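**社区通讯 · 旧物交换与维修**

## 九月起,交换角每周多开一个下午

Bandara 楼一层的交换角从九月开始调整开放时间,由原来每周两个下午改为三个下午,时段不变,仍是两点到六点。多出来的那个下午主要用来接收物品,也可以挑选,但当天收进来的东西要等整理过才上架,所以想找东西的人最好还是挑原来的两个下午来。

交换角开到现在,登记过的物品已经超过1,000件。登记本由 Mahnaz Mahmoudi 保管,每件东西写一行:品名、送来的日期、拿走的日期,不写姓名。从登记本看,走得最快的是童书和厨房用具,多数一周内就被领走。走得最慢的是单只的杯子、没有说明书的小家电和各种充电线。充电线目前存了满满一抽屉,接口老旧的那些会在这个月底送去电子废弃物回收点,需要的请提前来翻。

关于哪些东西能送、哪些不能送,过去几个月问的人很多,这里统一写一遍。

**可以送:** 书、文具、玩具、餐具、锅、花盆、工具、台灯、成套或单件的小家具(一个人能搬动的)、洗净的窗帘和桌布、毛线和布料。

**不收:** 床垫、枕头、内衣、开封的化妆品、药品、食品、油漆、儿童安全座椅、头盔、CRT 电视机。婴儿床也不收,除非能提供型号和完整的安装件。

安全座椅和头盔不收,是考虑到外表看不出有没有受过撞击。上个季度门口先后出现过几只没有登记的座椅,最后都只能当垃圾处理,还占了一次大件清运的名额。请不要在关门以后把东西放在门口。夜里下雨,纸箱一泡,里面的书就全废了,六月份因此扔掉了两箱杂志和一套地图册。

衣物的情况稍有不同。从九月起,衣物改为每人每次最多送 7 件,必须洗净、叠好,袜子成双。羽绒服和大衣只在九月到次年二月之间收,夏天没有地方存放。鞋子可以送,鞋底脱胶的请先自己粘好,或者直接带到维修台。

小件的处理方法也改了。以前文具、小玩具和摆件是混在一个纸箱里的,找起来费时间,箱底常压着碎掉的东西。现在改用浅盘,每盘只铺一层,盘子满了就换一个。Birdie Begay 建议零散的小件不再逐件登记,按盘登记就行,试了一个月,整理的时间少了很多,这个做法会保留下来。

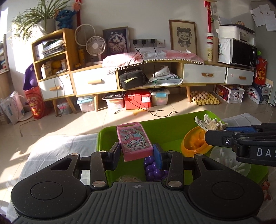 带孩子来的家庭请留意,浅盘放在靠窗的矮架上,孩子够得到。纽扣电池、磁力珠、图钉和带尖头的东西不放进浅盘,单独装在柜台后面的盒子里,要的话请向当天值班的人拿。三岁以下孩子的玩具,家长最好自己再检查一遍,看有没有能拧下来的零件。毛绒玩具请洗过再送来,带电池盒的请把电池取出,漏液的不收。

### 维修台

维修台设在交换角里间,每月开两次,由 Trefor Landeg 和 Dilwyn James 轮流负责。Trefor 修电器,Dilwyn 修木器和自行车。两个人一次最多能看 40 件,七月那次排到四十多号,后面的几位等了一下午没有轮到,所以从九月起改为预约。预约单放在柜台上,也可以打电话到楼管处登记。每户每次限两件。

送修之前,请做好以下几件事:

- 写一张纸条,说明毛病是什么、什么时候开始的;
- 把电源线、遥控器、底座等附件一起带来;
- 咖啡机和水壶请倒空水,吸尘器请倒空集尘盒;
- 如果已经自己拆过,拆下来的螺丝用袋子装好,不要丢。

维修本身不收钱,零件按进价算。常用的保险丝、开关、插头和自行车内胎维修台有存货,其余的需要订,一般要等一到两周。零件由 Flatex 五金店代订,到货以后会在楼下的公告板上贴出单号,凭单号付款取件。单号保留一个月,过期不取的零件退回店里,送修的东西仍在里间,请自行领回。

微波炉和带压力的锅不修。空调也不修。手机屏幕原来可以换,现在暂停,什么时候恢复另行通知。

### 借用工具

工具借用与交换分开登记。目前可以借的有冲击钻、曲线锯、砂光机、打气筒、折叠梯和两套六角扳手。押金按件收,归还时退。借期 3 天,可以续一次,有人排队时不能续。冲击钻的钻头是消耗品,请自备,或者在 Flatex 买。曲线锯上个月归还时少了导轨,借的人已经补上了,以后归还时会当面对照盒盖里的清单。

折叠梯借出时请两个人来搬。电梯里放不下,只能走楼梯。

### Gramen 花园的一点事

Gramen 花园那边还缺旧花盆和浇水壶,陶的、塑料的都行,有裂纹但不漏的也要。请直接送到花园工具房门口的架子上,不必经过交换角登记。旧土不要送,里面可能有虫卵。秋播的种子会在九月中旬分,想要菠菜和香菜种子的请在工具房的单子上写门牌号,每户一小包。

### 值班

九月的值班表已经排好,贴在交换角门后。多开的那个下午还差两个人,每次两小时,主要是接东西、擦灰、上架,不需要搬重物。愿意来的请找 Yareli Villalobos,她每个开放日四点以后都在。第一次值班会有人带着做一遍,流程写在柜台里的蓝色文件夹中。

九月第一周里间要重新刷墙,维修台当周不开,预约顺延到第二周,已经拿到号的不用重新登记。刷墙期间请从东侧小门进出。

23/08/2021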